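Kiri Fairweather
February 19, 2018

okay, thread time. I spent all of January trying to learn to bake rye bread from my great-aunt's recipe card and I have Thoughts

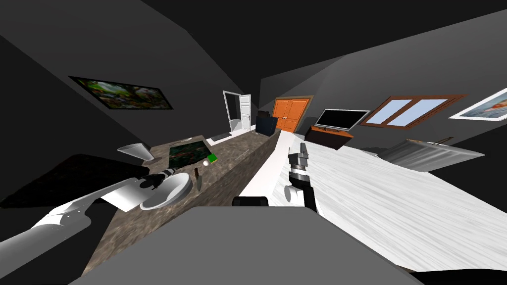 1/14

The card says, in full: "rye, water, salt, the starter, bake until it sounds right." That's the whole thing. She wrote this down for her own daughter and figured that covered it.

2/14
The bread is called Bestenel in my family and I have never met one person outside my family who calls it that. My cousin thinks it's the name of the mill the flour came from. My mom thinks it's just what Grandpa yelled when he wanted a slice.

3/14
So first, the starter. I got mine from a woman at the Costigan farmers market who has kept hers going for 37 years (!!). She handed it to me in a jelly jar and told me to feed it every morning and not to name it. I named it before I got to the car.

4/14
Its name is Gerald

5/14
Loaf one: a brick. I mean you could have held a barn door open with it. I used the dark rye from the bulk bins and zero bread flour, because the card says rye and I am a person who follows directions.

6/14
Loaf two: also a brick, but a wider one. I let it rise overnight and it just kind of gave up and spread out. We ate it toasted with a LOT of butter and my husband said "it has a good flavor" in the voice he uses for my sister's chili.

7/14
After that I called my mom, who called her cousin in Clollomden, who said well of course you scald part of the flour first. Of course! You pour boiling water over a third of it and leave it under a towel till it cools. It goes sweet and sticky and smells like malted milk.

8/14
Loaf three with the scald was a different animal. Still dense, but it's supposed to be dense. The crumb was moist and a little sour and it sliced thin without falling apart. I ate the heel standing up, with my coat on.

9/14
Things I now own: a kitchen scale, two loaf pans with lids, a dough scraper, a bag of caraway seeds the size of a throw pillow. The scale is the only one I'd tell you to go buy. Rye dough is basically wet cement and you can't judge it by feel like you can with white bread.

10/14
A few people asked about the oven. Mine tops out fine but runs cool in the back left corner, so I start at 400 and turn the pan halfway. An hour for a small loaf, and then you have to let it sit a full day before you cut it. I know. I KNOW. It's gummy if you don't wait.

11/14
"bake until it sounds right" = knock on the bottom, it should sound hollow. I had to knock on a lot of bread to get this. Loaf four sounded hollow and was raw in the middle so now I use a thermometer too, sorry Auntie

12/14
For flour I switched to the medium rye from Plekudska, which comes in a plain paper bag with a drawing of a goose on it. It's pricier than the bulk bin but it soaks up water the same way every time. If you can't find it, any medium rye is fine, just go easy on the water at first.

13/14
Mom came over last weekend and I cut her a slice of loaf six without saying anything. She chewed for a while and then asked where the caraway was. Apparently caraway goes in. It is not on the card.

14/14
Typing up the recipe with real weights tonight and I'll stick it in the replies. Gerald needs his breakfast first, and if anybody near me wants a jar of him, bring your own jar, I'm out of lids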